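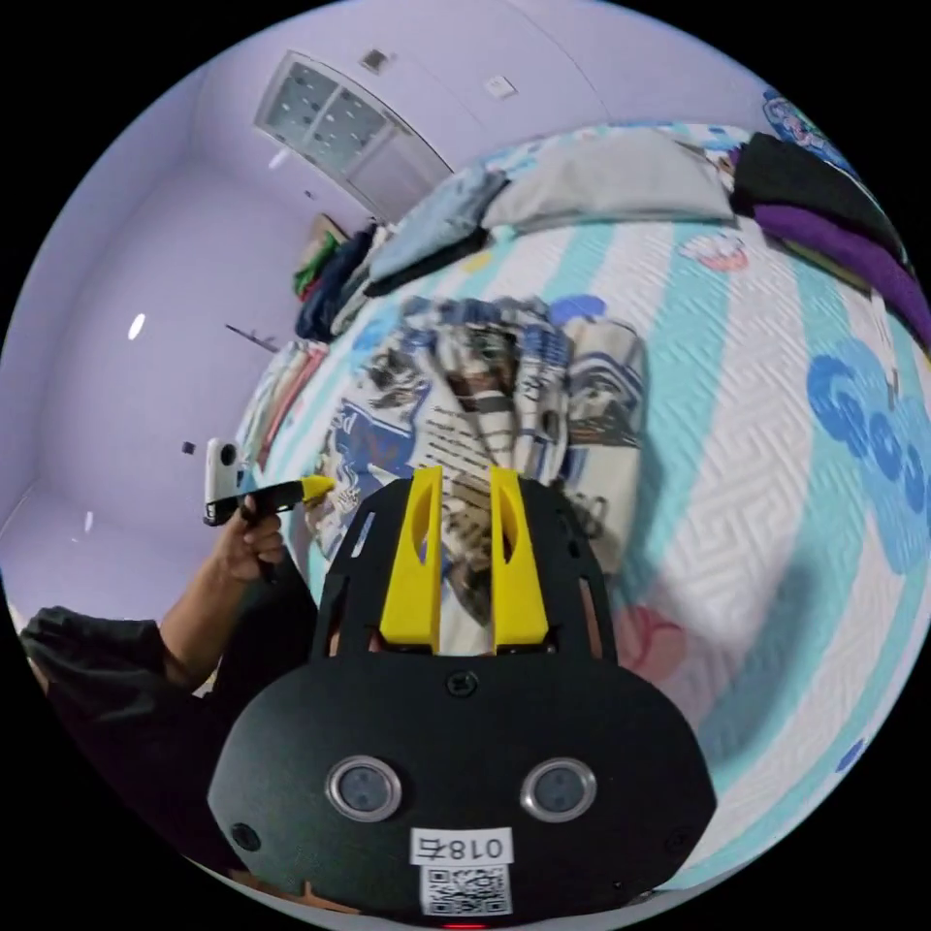 Does automating the work at a laundry service mean that fewer people are needed there?
At Listgate, the company we studied, the number of staff stayed the same during our project, but what they did in a shift changed a lot.

Automation and Daily Work at Listgate
Final report, Work and Technology project course
Submitted 18 November 2018

1. Background

Listgate is a laundry and housekeeping service in Tastau. It washes linen for small hotels and also sends people to private homes to change beds, fold clothes and put them away. When we started in March, it had 61 employees. Most of them work in the laundry hall and the rest are on the home routes.

Two things were being automated at the time. In the hall, the company had put in a folding line called Aguiar, which takes flat pieces such as sheets and towels. On the home routes, a few of the workers had started recording their own folding and tidying with hand-held grippers, one in each hand. The recordings go to the developer, Plomava, which wants to use them to train a robot arm for clothes that a folding line can't take.

We wanted to know what both changes meant for the people doing the work. We did not try to measure whether the machines save money.

2. What we did

We spent time in the hall on early and late shifts and went along on home routes where the customer had agreed to it. We talked with workers, two shift leads and the person who plans the routes. We also handed out a short form with questions about pace, aches, pay and training. Workers could fill it in without giving a name. We were not allowed to see personnel files.

One weak point is that the shift leads gave out the form. Some workers may have been careful about what they wrote.

3. The hall

Before Aguiar, two people stood at a table and folded sheets together. Now one person feeds the line and another takes the stacks off the end. The line handles 435 pieces in an hour when it is running well. The old target for a pair at the table was 130.

Workers said the lifting is easier on the shoulders but that they stand in one spot longer. The feeder can't step away without stopping the line, so breaks have to be agreed on with somebody else first. At the table a pair could slow down for a few minutes and catch up later. Several people brought this up before anything else.

They also talk less. The line is loud, and the feeder and the person at the end stand too far apart for conversation. One worker wrote on the form: "I used to know how everybody's kids were doing."

New tasks have come with the line. Jams have to be cleared, the belts cleaned and the sensors wiped. At first only the shift leads were trained for this. By the end of our visits, any feeder who asked could take the training, but it did not come with higher pay.

4. The home routes

Here the work is the same as it was and the tools are different. A worker doing a recording picks up and folds clothing or bedding with the grippers instead of bare hands. Each gripper has to be started and checked, and an item that slips is picked up again. A bed with crumpled clothes on it, which takes a few minutes by hand, takes much longer this way.

The route planner first left the visit times as they were. Workers ended up late for the next customer or skipped their lunch. After complaints, recording visits were given their own slots with nothing booked directly behind them. Everyone we asked said this was the change that helped most.

Soft items were the hardest. With fingers you can feel where an edge is in a bunched-up shirt. With the grippers you have to look for it, and then pinch it at the right angle. People got better with practice, but they also reported sore wrists after long sessions. Plomava asks for 200 recordings of each kind of item, and workers found it dull to do the same thing over and over.

Opinions on the purpose were divided. Some liked being treated as the ones who knew how the job is done. Others asked why they should teach a machine to do it. Management's answer was that the robot arm would be for the hall and not for private homes. We did not see this in writing anywhere.

There was also the matter of customers' homes. The grippers record what is in front of them, which includes bedrooms and personal things. Customers sign a consent form, but the workers were the ones who had to explain it at the door, and they had received one page of notes for that.

5. Suggestions

Swap the feeder and the person at the end of the line at fixed times in each shift.

Pay something extra to those who clear jams and clean the line.

Set a limit on how long one person records in a day, and mix the items.

Have the office talk to customers about recording before the visit.

Put the plans for the robot arm in writing and go over them with the staff.

6. Limits of the project

We followed one company for one season. The folding line was new, and some of the complaints may fade as people get used to it. We spoke with fewer home-route workers than we had planned, as two visits were canceled by customers. We did not get to talk with Plomava, so everything in this report about the recordings comes from Listgate and its workers.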